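3.2 The table and the things on it

We gave a good deal of thought, perhaps more than our readers will think strictly necessary, to the tabletop itself. Every tidying task in the Sundine set begins on a white cloth, and we left its creases and small stains alone, as families at home would surely do. The wicker basket is low-sided and wide enough to take the small pieces together — we tried a deeper one in September and did not care for it. The basket appears in all four views of Figure 2, and the ball, cylinder and cube belong to the set of 8 small pieces we drew from throughout the 587 layouts.
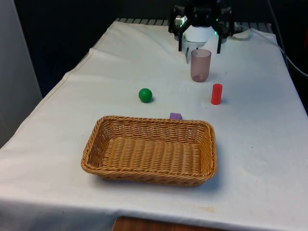
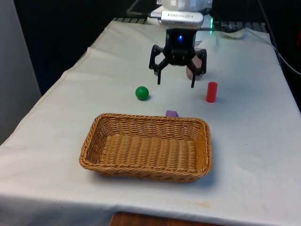
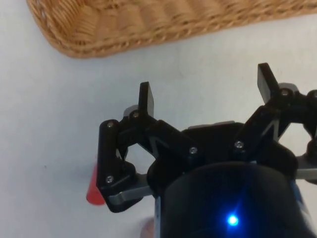
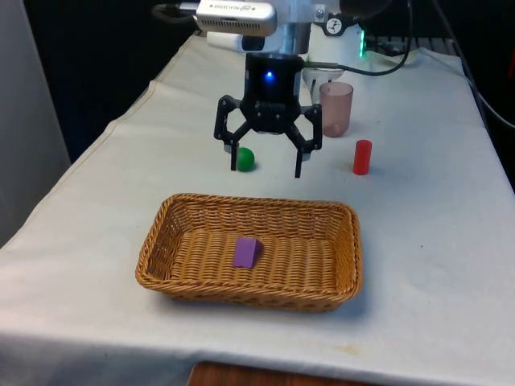
Figure 2. The cloth and the wicker basket used for the tidying layouts.

Hiếu Hồ, on reading an early draft, objected that a basket is never quite neutral, and that people in Wusau would put a ball away first simply because it rolls. We think this a very fair remark, and we have kept the order of putting away as a separate column in the layout sheets.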